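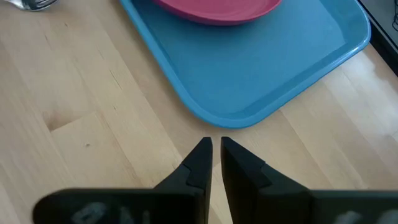
Lunch used to be the one part of the day when the phones stopped, one reader in Coman wrote to us this spring, and she would like to know where it went. She is not alone in asking. Letters about the midday meal have been coming in since we ran a short item on the closing of the Pratier canteen, and most of them are less about the food than about the hour.

Pratier made shoe lasts and later office furniture. For most of its life it shut down at noon. The canteen sat across the yard from the cutting shop, and people ate in the order they came through the door, supervisors included. The menu ran on a fixed rotation: soup and bread, a baked dish, fish at the end of the week. Coffee was free if you brought the cup back.

The hour was cut to 45 minutes when the company moved to staggered shifts, then to half an hour. By the last winter, former employees say, a person coming from the far end of the building had 13 minutes to eat once the walking and the line were taken out. Many stopped going. They ate in their cars or at their benches, and the kitchen, which had been built to feed some 80 people at a sitting, was cooking for far fewer. 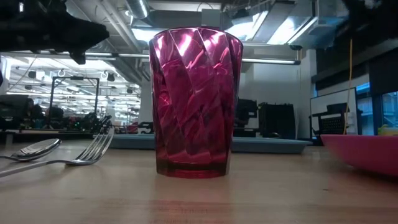 You can't digest a meal and a meeting at the same time, as another former Pratier hand put it, and the company was asking people to do both. The canteen closed in March. The room is now used to store returned chairs.

The same thing has happened more quietly elsewhere in the valley. At Skaso, the packaging firm on the river road, the lunchroom is still open but the hot counter went last year. There are two microwaves and a vending machine. The company says it surveyed its staff before the change and that most preferred to leave earlier in the afternoon. Workers we spoke to agreed that this was so, though several said they had not understood that the kitchen would go too.

Leaving early is worth something. Parents can meet the school bus. People with a long drive get home before dark in winter. What has been lost is harder to put on a survey form. New hires at Skaso say it took them months to learn the names of people in other departments. Small problems that once got settled over soup now go into an email and sit there.

Pimetora has gone the other way. The seed company, out past the grain elevator, brought back a full lunch hour in September after dropping it for three years. Everything in the packing hall stops at 12:15. The kitchen is small and the choice is limited to one hot dish and one cold one. Staff pay a flat price, taken out of their wages at the end of the month.

Sick days are down a little since then, according to the company, but it does not claim the lunch hour is the cause. The working day now ends later, and there were complaints about that at first. A few people still have them. 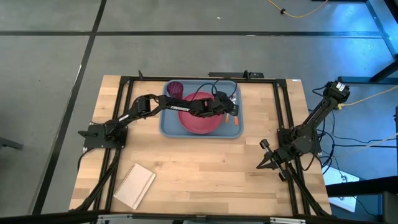 Does a longer break cost the company money? At Pimetora it costs the price of running the kitchen, because the hour itself is unpaid and the packing hall turns out about as much as it did before.

Pratier's old building is up for lease. The listing mentions the loading dock, the new roof and the parking. It also mentions a commercial kitchen, in working order, with the ovens included.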